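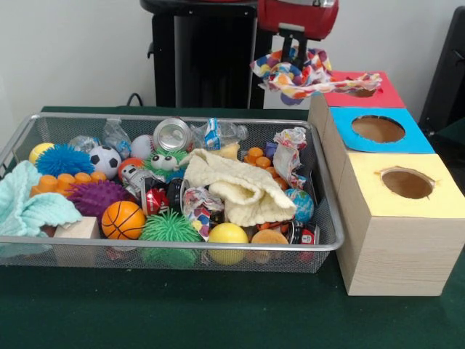

Nildale sorting arm: open day notes

Beltia quotes 1242 picks an hour. We went in June and stayed for 2 of the demo runs. The arm takes mixed toys and empties from a full container, and soft cloth is where we would want figures – there were none on the handout.
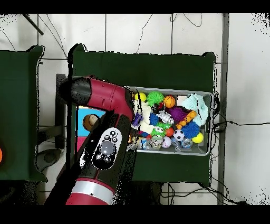

The arm over the grey bin, spiky balls and all.

Listed from 16 units up. Ask for a trial with your own items before you sign.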